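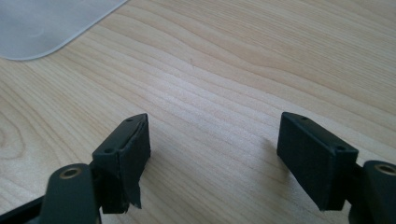

1/ Aubergine thread. Because I have cooked nothing else since August started and you're all going to hear about it

2/ Background - the plot next to mine belongs to Debashish Weerasinghe and he grows them under cover, three rows. Far too many. He leaves carrier bags on people's doorsteps and walks off. I've had 3 bags. Not complaining (am complaining a bit)

3/ So. Most people say they don't like aubergine and what they mean is they had it undercooked once. Spongy, squeaky, grey. Horrible. I was one of them til my late twenties. Cook it longer. Then cook it longer than that.

4/ Salting first. Do I bother? For frying yes, for roasting no. The bitterness thing is mostly old advice, the ones in the shops now aren't very bitter. But salted slices drink less oil and go a better colour. Half an hour in a colander, rinse, squeeze, dry properly in a tea towel you don't love

5/ Oil!! They will take everything you give them and ask for more. Brush it on, don't pour. I poured for years. My poor bank balance

6/ The one I make most: the sticky sour one. Kind of a moju, kind of not, please don't write in. Imtiaz Ekanayake taught me the proper version when we shared a kitchen and I have been quietly ruining it ever since. His mum deep fries. I roast, I've a small flat and one window

7/ What you need
2 big aubergines, cut into fat batons
a red onion, thick slices
4 green chillies, slit
thumb of ginger, 3 cloves garlic
tsp mustard seeds, ground up a bit
half tsp turmeric
3 tbsp vinegar
1 tbsp sugar, brown if you've got it
salt, oil

8/ Toss the batons with turmeric, salt, and more oil than you'd like. Hot oven, 220, 35 mins, turn them once. You want dark edges. Not golden. Dark. If you think theyre done give them five more

9/ Meanwhile onion and chillies in a pan, fairly high heat, till the onion's got some colour but still holds its shape. Ginger and garlic in for a minute. Then mustard, vinegar, sugar, pinch of salt. Stand back from the vinegar, it gets you in the throat
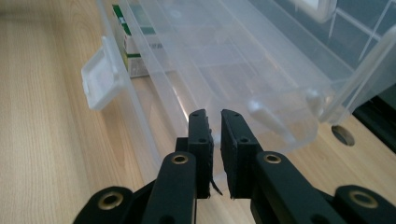 10/ and let that bubble down to something syrupy before the aubergine goes anywhere near it. Two or three minutes. Then fold it all together, off the heat, gently, or you get mush. Tasty mush but still

11/ Better the next day. Better again the day after. Keeps most of a week in the fridge. I eat it cold out the tub standing up with a bit of cheddar, don't tell Imtiaz

12/ Someone's asked already so - vinegar. I use the Liyanage coconut one because the shop by the station has it. Cider vinegar is fine. Malt is not fine, I tried, it tasted like a chip shop floor

13/ Second thing to do with them: burn one. Whole, straight on the gas, turn with tongs till it's collapsed and black all over. Under a fierce grill if you're electric, prick it first!! I did not prick it once. Tisel Road flat, 11 at night, bang. Was finding bits behind the toaster at Christmas

14/ Scrape out the middle, don't rinse it under the tap, you'll wash all the smoke off. Few black flecks are good. Mash with lime, salt, raw shallot, a spoon of thick coconut milk. On toast. That's tea

15/ Third thing, lazy thing: thin slices, oiled, dry frying pan, few mins each side, then in a sandwich with yoghurt and whatever pickle's open. Good use for the small knobbly ones Debashish pretends aren't in the bag

16/ No to the microwave. No to "aubergine crisps". I did a whole tray of those for the Plistgate plot holders' lunch, took me an afternoon, they were leather by the time I'd cycled there. Still got eaten mind you

17/ Someone else asking about freezing. Roasted batons yes, flat on a tray then bagged. Burnt mash yes, fine for months. Raw no, goes like a wet sponge, wich is how people end up hating them in the first place

18/ And buying, if you don't have a neighbour like mine: heavy for the size, tight shiny skin, green stalk. Skip anything that keeps a dent when you press it. Big seedy ones are ok for burning, less good for the sticky one

19/ Right got to go, there's a tray in at 220 and I can smell it. Will do courgettes next if anyone can bear it. He's started on those aswell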